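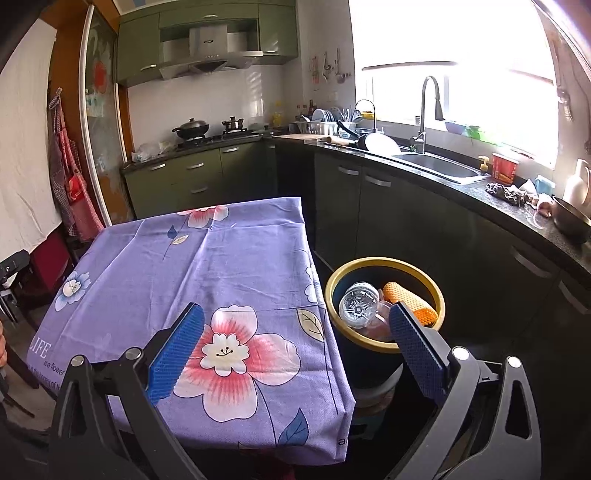

Issue 41, p. 2

Skoryk salt mill, tall model

The Skoryk is a hand mill for coarse salt, sold with a ceramic burr and a screw collar at the base that sets the grind. It is made in Wadberg and comes in one height and two finishes. I used the plain one for most of July, at the stove and at the table.

Capacity is given as 300 g. With large sea salt crystals it takes less, and the last spoonful tends to sit on the shoulder above the burr until the mill is tapped. The filling hole is wide enough to do without a funnel.

At the finest setting the salt comes out as powder, good for popcorn and for seasoning flour. The middle settings are even. At the coarsest, whole crystals drop through now and then, and on a sliced tomato this is noticeable. The collar has no click stops, so a setting has to be found again by eye each time it is moved.

Damp grey salt should be kept out of it. It packed in the burr within a few turns and I had to take the base apart, brush it out and leave it overnight. The leaflet mentions this in small type on the back. The cheaper Zilura mill has the same fault and is harder to open.

Output is slow. Salting a pot of pasta water takes around 800 turns, by which point a hand in the salt jar is the better tool. 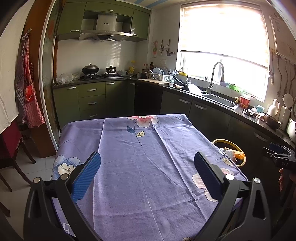
A reader in Gastville writes that her Skoryk handles grey salt well enough if the crystals are first dried on a tray in a low oven, and that she marks the collar with a dot of nail varnish to find her usual grind. I have tried the varnish and it holds. The drying I have not tried.

The burr can be bought separately. Wipe the outside with a dry cloth only.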